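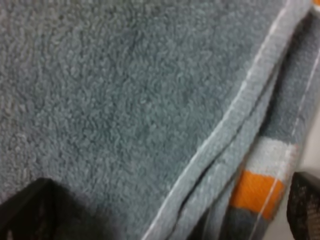
Guest House Safety Check, Wiveck House: Laundry, Kitchen and Stairs

Rooms Breakfast Getting Here For Staff Contact

Staff > Checklists > Safety > October

Filled in by Tsegereda Wolde. I write OK, NOT OK or WATCH, and after it my comment. Please do not erase the old comments, write under them.

1. Laundry

1.1 Lint filter of the dryer cleaned: OK. It was cleaned in the morning, and I checked again at 4 p.m.
1.2 Hose behind the dryer, no folds: NOT OK. The machine was pushed too close to the wall and the hose is pressed flat. I moved the machine forward one hand. The hose itself should be changed, it is already thin at the bend.
1.3 Towels cool before they are stacked: WATCH. The Mapplebeck dryer ends its program while the middle of the load is still very warm. Spread the towels on the rack first.
1.4 Detergent on the low shelf, caps closed: OK.
1.5 Floor drain open: OK, but it smells. Pour one bucket of water in it every two weeks.

2. Kitchen and breakfast room

2.1 Fire extinguisher, tag 326: OK. Needle is in the green part, the pin is in place. The hook is loose on one side, I asked for a longer screw.
2.2 Fire blanket reachable without bending over the stove: NOT OK. It hangs behind the stove, the same as in the last check. Please move it beside the door.
2.3 Trays and boards, no cracks or sharp rims: OK. Trays with marks can stay in use if the mark is only on the surface.
2.4 Toaster and kettle on separate sockets: OK. The small Cumero heater, 900 watts, was on the same extension cord as the coffee machine. I removed it. It must go in a wall socket or not be used.
2.5 Fridge temperature written every day: WATCH. Two days are missing in the notebook.
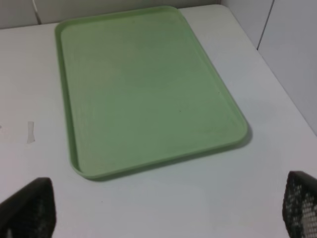
Who may reset the breaker if the kitchen loses power?
Only the person who is on duty at the desk, and only one time. If it falls again, leave it off and call the electrician. The number is inside the door of the panel.

3. Stairs, hall and upper rooms

3.1 Handrail firm: OK on the lower part. On the turn before room 11 it moves when I pull it. I tied a yellow ribbon there and told the desk.
3.2 Emergency lights: OK, all of them stayed on during the test.
3.3 Carpet edge on step 5: NOT OK. The edge is lifting again. The glue from Pillent did not hold, so I think it needs a metal strip.
3.4 Smoke alarms answer to the button: OK. In room 11 the sound is weaker than in the others. New battery ordered.
3.5 Exit door opens without a key: OK. A bicycle was standing in front of it at the time of my first visit. 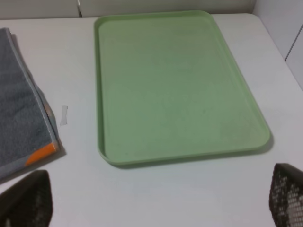 How soon must a point marked NOT OK be repaired?
Before the next guest uses that area, when the point is about fire or falling. Other points can wait until the next monthly check, but write beside them the name of the person who will do it.

4. Still open from the last check

Fire blanket (2.2). Spare key for the boiler room, not found. The outside lamp over the side steps works now, so I took it off the list.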